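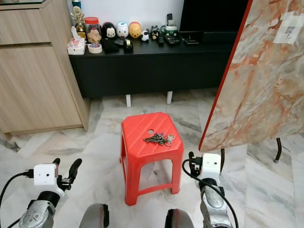 Photo: Jullari Learning Library

How Does a Roller Coaster Stay on Its Track?

A page for readers ages 8 and up

Many people visit a theme park to ride the roller coaster. The train climbs a tall hill, tips over the top, and rushes down the other side. It may even turn upside down. This page explains how a coaster train moves and what keeps it in place.

Getting to the top

Most coaster trains have no engine. On many rides, a long chain runs up the middle of the first hill. A hook under the train catches the chain, and a motor in the ground pulls the chain and the train upward. The clicking sound that riders hear on some hills comes from a safety part called an anti-rollback. It drops into a row of metal teeth beside the chain. If the chain stopped, the teeth would hold the train where it was.

Going down

Lifting the train gives it stored energy. Scientists call this potential energy. When the train goes over the top, gravity pulls it down and the stored energy turns into the energy of motion, or kinetic energy.

The train loses a little energy as it travels. Its wheels rub against the track and the air pushes back against it. For this reason, the first hill on a chain-lift coaster is usually the tallest. At Wubshet Park, the first hill of the Drollix coaster is 100 feet high, and every hill after it is lower.

Three kinds of wheels

A modern coaster car has three kinds of wheels. Running wheels roll on top of the rail and carry the weight. Side wheels press against the side of the rail and guide the train through turns. Upstop wheels sit under the rail and keep the train from lifting off.

Slowing down

The brakes are usually part of the track. Some squeeze a metal fin under the train. Others use strong magnets, which slow the train without touching it. The Drollix has 11 sets of brakes.

Before the park opens

Workers inspect the ride each morning and send empty trains around the track. In February, when Wubshet Park is closed, the trains are taken apart so that each wheel can be examined.

Words to know

Gravity: the force that pulls objects toward the Earth.
Friction: the force that slows objects when they rub together.
Inertia: the way a moving object keeps moving in a straight line unless a force changes its path.

Page last reviewed: 1 Jul 2023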